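Reading time: 4 min

4.2 Clearing the counter

Machines that tidy up have been promised since at least 1937, the date on the oldest brochure we could find, and the promise has aged better than the machines. We picked the break-room kitchen because it is dull. Anyone who can stand up can put a cup in a sink, and we wanted a chore on which failure would be embarrassing.

Each trial began with a few items left out beside the coffee maker, as people leave them. The arm had to put dishes in the sink and trash in the bin, and leave the appliances alone. The last rule was added in June, after a discussion with the office manager.
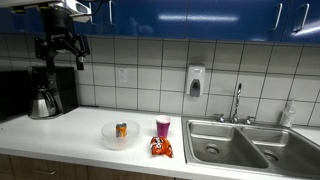

Figure 3. Gripper open above the coffee maker; cup, bowl, can and snack bag on the counter.

We ran 60 trials with the Rantala planner and 30 with the older Ekell controller. Rantala finished almost 30 of its runs without help, Ekell 4. Rigid cups went well. Snack bags did not: a bag has no fixed shape, and the planner treated each new crease as grounds for starting over. A can standing in a bowl raised a finer point, namely whether the bowl is a dish or a container for trash. Both systems held firm views on this - different ones.

A person does the whole job in less time than Rantala takes to choose its first grasp. We would not yet cancel anyone's turn on the kitchen rota.

Related items
Delelo: folding towels with two arms
Adalico shop-floor trials, parts bins and sweeping
Grasping soft packaging: a short survey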